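Tuvau Short-Stay Housing Program
Progress report to the funding body: furnishing and room readiness
Reporting period ending April

1. Purpose of this report

This report covers the second stage of the furnishing grant, under which Tuvau is fitting out self-contained rooms for families travelling to the regional hospital for treatment. It sets out work completed, expenditure, matters arising and the program for the coming period.

2. Work completed

Nine rooms were scheduled for this stage. Eight have been furnished and handed over to the housekeeping team. The ninth, on the ground floor at Gonirham House, is awaiting repairs to the bathroom exhaust fan and will be furnished when the electrician has signed off.

Each completed room has been supplied with a double bed, bedside table and lamp, and a sofa. Beds and bedside tables were purchased from Limar. Sofas were purchased from Barbieri under the quotation approved in the previous period. Delivery to Gonirham House was delayed twice owing to the width of the rear stairwell, and the sofas for the upper floor were brought in through the front entrance with the agreement of the building manager.

Linen has been bought in white throughout so that sets can be moved between rooms and laundered together. The stock now held is sufficient for two full changes per room.

3. Expenditure

Expenditure against the minor items line, covering lamps, cushions and pillow protectors, was $2087. An amount of $455 remains in this line. Approval is sought to carry it forward to the next period and apply it to spare lampshades and a second set of pillow protectors.

The furniture and linen lines are fully committed. No variation is requested for either.

4. Housekeeping between stays

The changeover procedure was revised during the period. Under the earlier arrangement, beds were made up first and floors were attended to last, and rooms were at times released before the floor had been checked. Staff now work to a single sheet in the following order:

Floor cleared of rubbish and left items
Recyclable containers separated
Surfaces wiped, lamp tested
Bed stripped and remade
Cushions returned to the sofa
Carpet vacuumed, working back to the door
Room signed off by the shift lead

Left items of value are bagged, labelled with the room number and held at the office until the end of the following month.

5. Matters arising

Carpet. The existing beige carpet was retained in all rooms to keep within budget. It marks readily, and a steam clean of the most heavily used rooms is recommended before winter.

Waste. Rooms were supplied with one small bin beside the bed only. A second bin beside the sofa is proposed, at a cost to be met from Tuvau's own operating funds.

6. Next period

Work will focus on completing the ninth room, arranging the steam clean and reviewing the changeover sheet with housekeeping staff. A final acquittal will be provided with the next report.

7. Room condition

Furniture supplied under the grant remains serviceable, and no replacements have been requested from either supplier. The floor is the part of the room that calls for most attention at changeover, and crumpled brown paper and a plastic water bottle lying on the carpet between the bed and the sofa are the sort of items the first two steps of the sheet are meant to address. The carpet also shows faint streaks and slightly darker patches in the open area, and this will be included in the scope given to the cleaning contractor. The slate-blue upholstery chosen for the sofa is to be kept as the standard for any later purchases.

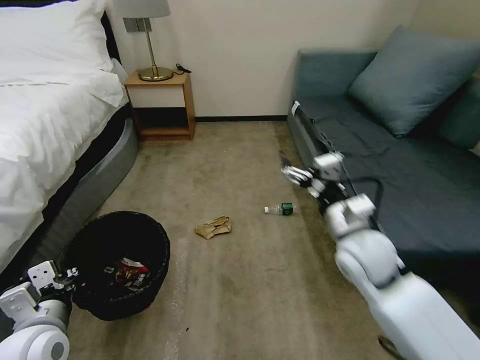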